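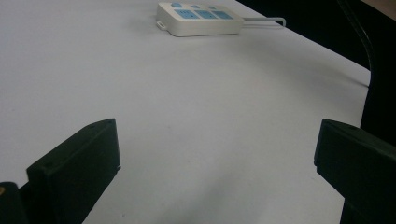 The Second Phone

The photograph went up at ten past four on a Sunday, and by five it had over 2,000 comments.

It showed a kitchen worktop, two mugs and the sleeve of a green cardigan. The singer had posted it with no caption. Within the hour somebody had matched the cardigan to one worn by the man who played the vet in Clurell, and after that the only question was how long it had been going on.

I knew the answer, as the cardigan was mine.

I had worked for her for 13 months. My job was to run the second phone, the one the public thought was hers. I posted her breakfasts and her dogs. I liked what she was supposed to like. She had bought the cardigan for me in Plendeck, in the shop by the station, after I spilled soup down my coat. He must have gone to the same shop. They had a whole rail of them.

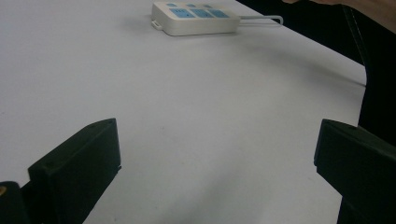

Words by a staff contributor | Weekend Fiction

Her manager rang first. He asked whether I had seen the numbers. I said I had.

"Leave it up," he said. "The single's out in September."

"It isn't him, though."

"Has anyone said it's him?"

I looked. 389 people had said it was him in the last ten minutes. One of them had drawn a red circle round the cuff.

She rang at six. She was in Zinarska for a festival and the line kept dropping. I told her what had happened and waited for her to be cross.

"Is he good looking?" she said.

"The vet? You've met him. You sat next to him at the awards."

"Oh," she said. "Him. He was nice. He gave me his bread roll."

Then the line went again.

At seven the vet's own people put out a statement asking for privacy. It did not say what the privacy was for. Half an hour later he followed her account, and I sat on the bed with the phone in my hand and watched his name come up. There was a message under it.

Hello, it said. I think we may be going out. Would you like to get dinner?

I typed that she would love to and deleted it. I typed that she was abroad and deleted that too. It was getting dark and I had not eaten since the toast.

In the end I wrote that this was not her, that I looked after the account, and that I was sorry about the cardigan.

He took a few minutes to reply.

Is it warm? he wrote. Mine has gone at the elbows.

I said it was very warm. He asked if I knew Farah, the little place behind the theatre, and whether I liked aubergine. I put the second phone on the shelf and gave him the number of the first.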